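Celtitley packing room reopens with new table tops and a lot less on the shelves

Celtitley packing room is back in use this month after the July clear-out, and first impressions are good. Plain white sheets on the tables, wooden boards under them, nothing stored on top overnight. Kits for the Urkport holiday clubs are being made up again and the first of them should leave before the schools go back.

For anyone who missed the earlier report -- the room is the long one behind the library, used for making up small craft and play kits which then go out by van to clubs along the coast. It shut at short notice when the old shelving started to come away from the wall. Nothing fell and no one was hurt, but everything had to come down, and a good deal of what came down turned out to be odd lids.

Hui-mei Tang runs the room. "We had 255 containers written down and I would not have sworn to any of them," she said. "Some had lids from a different make. Some were full of bits of other kits. We'd been working round it for years."

The stock has been gone through shelf by shelf. Anything cracked went. Anything with a lid that fitted stayed, and lids now live on the container they belong to, except while it is being filled. The bits of other kits have been put back where they should be, or in a crate marked Ask Senga. 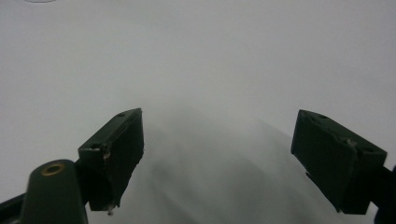
Lighting was the biggest complaint before the closure, and the one most people will notice first. The old strip lights hummed and left one end of the room dim by mid afternoon. They have been replaced, and the tables turned so packers don't stand in their own way. Not perfect yet. A soft grey shadow can still fall across the pale surface, darkest in the middle and fading off at the sides, and Kirsty Swanson, who packs most mornings, would like it sorted before the darker months. Small pale pieces are easy to miss in it, she says. A lamp on an arm has been asked for.

The white sheets were her idea too. Under the old arrangement kits were packed on patterned oilcloth, and beads, counters and pen tops dissapeared into the pattern. On plain white you see what you have left behind. The sheets are changed when they mark and the boards underneath get wiped at the end of the day.

Cost so far is just under the amount set aside. Most went on the lights and on fixing the shelving properly, with 100 pounds for sheets and boards. A further 50 is being held back for the lamp.

Sorting now goes by colour and by container. Each kit has a card saying what goes in, and the container is filled on the table, checked against the card, then lidded and moved along. Solid colours are for pieces that are handed out one to a child. Clear ones are for shared pieces, so whoever is running the club can see what's in there without opening it. Simple enough, though it took a few goes and one fairly long argument about where scissors belong. (With the leader. Not in the kit.)
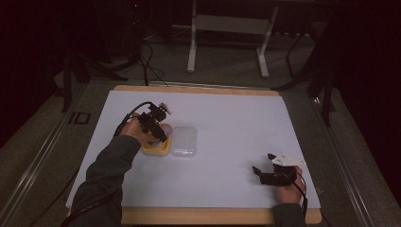

Side by side on the white sheet: a yellow container with a purple piece in it, and a clear one next to it.

Torquil Gillies drives the van to Urkport and had his own list of requests. Top of it, boxes that stack. The old mix of rounds and squares slid about on the coast road and he got used to hearing them go on the bends. Round tubs have now been taken off the Urkport run altogether and are being used up on shelves for string, wool and card offcuts.

"I asked for square and I got square," he said. "Very happy. Quiet drive."

He will also be collecting empties. Clubs are asked to send containers back with the lids ON, and with nothing in them. Last year a good few came back with half a kit still inside, and one with a sandwich.

Dates for the first deliveries have gone to club leaders direct. Any club that has not heard should ring the library desk and ask for the packing room, mornings are best.

Hui-mei Tang said the closure had been a nuisance but she wasn't sorry it happened. The kit cards have been rewritten at the same time, with shorter lists and bigger print. Six kits have new cards so far and the rest are being done as they come up. Spelling corrections welcome, she added, there were several.

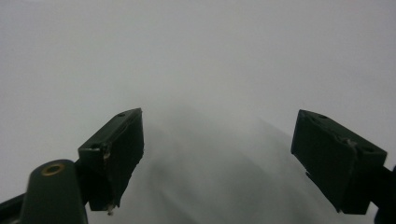 LOCAL NEWS > Celtitley > Clubs and classes

Visitors can have a look round the packing room on the library open afternoon, from 2pm. Tea in the main library, not in the packing room please, because of the sheets. Children are welcome and there will be a spare table for them to try filling a kit from a card. Senga Mackay will be there with the crate of unidentified parts and hopes somebody will recognise the green hooks.

The room is also after square containers with lids that fit. Clean, any colour, nothing bigger than a shoebox. No ice cream tubs, there are plenty. No glass. Leave them at the library desk with your name if you'd like them back at the end of the season, otherwise they will be kept.

Dineo Zulu, who leads the harbour club at Urkport, is asking for spare purple and yellow pieces in particular, as those colours go missing first. Odd ones fine. She is also looking for a second pair of hands on club mornings over the rest of the holidays, and would like to hear from anyone who can do even one. An hour is useful. Setting up and putting away mostly, and counting the scissors back in.

Parking behind the library is restricted while the old shelving waits to be colected. Use the front and walk round.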